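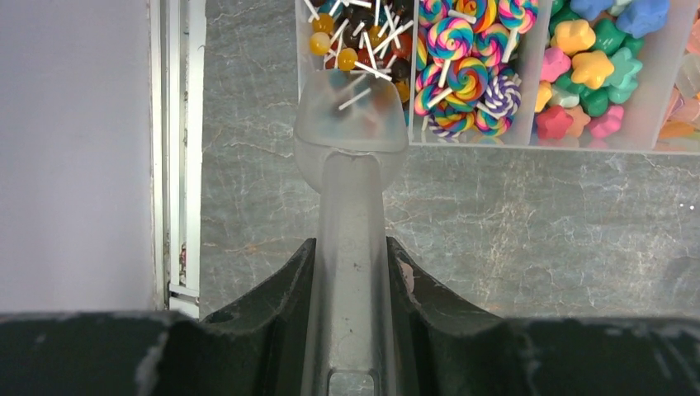 Frosted plastic, rounded tip with a flat top edge.

Tipoki Wipe-On Counter Sealer, 7 oz. Item 218. We stock it, and we have doubts about parts of the label.

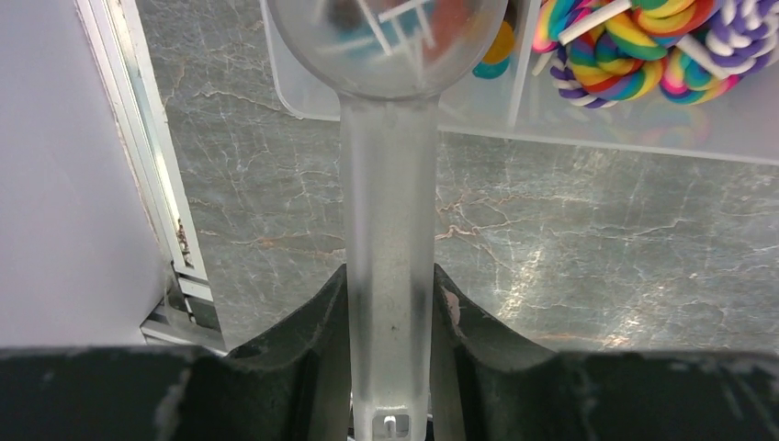
"Lasts for years" is one of them. Mamta Solanki tested it at our Wustcombe store and was recoating by June. The older Prikard sealer held up as well and costs less - it just smells worse.
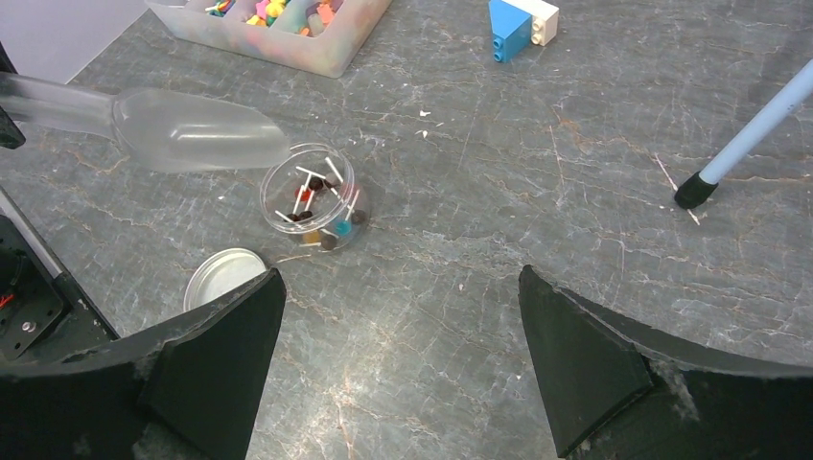 One bottle is supposed to cover 43 square feet. Plan on less if your stone is porous. Do not use on laminate, whatever the leaflet says.
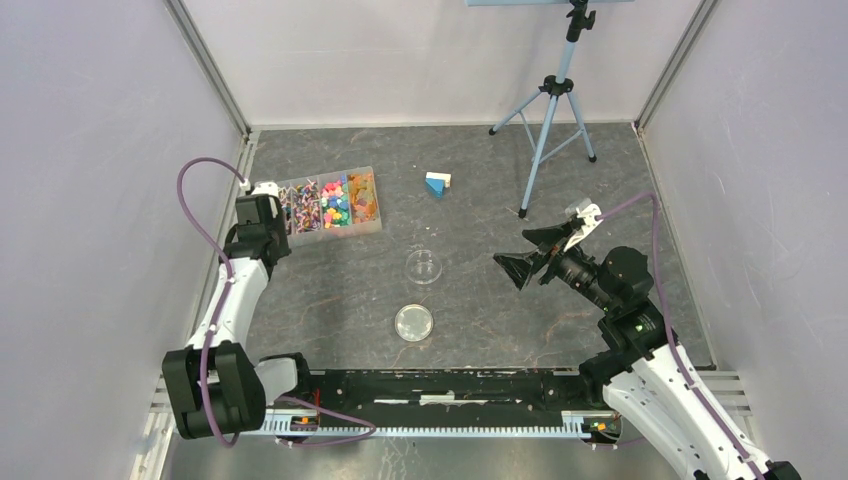 Color "enhancing" is the other claim we'd take with some salt. On a dark gray marble pattern with white and reddish-brown veining, like the surface shown, we doubt you'd spot the change. Try a hidden corner first. Opened bottles can't be returned.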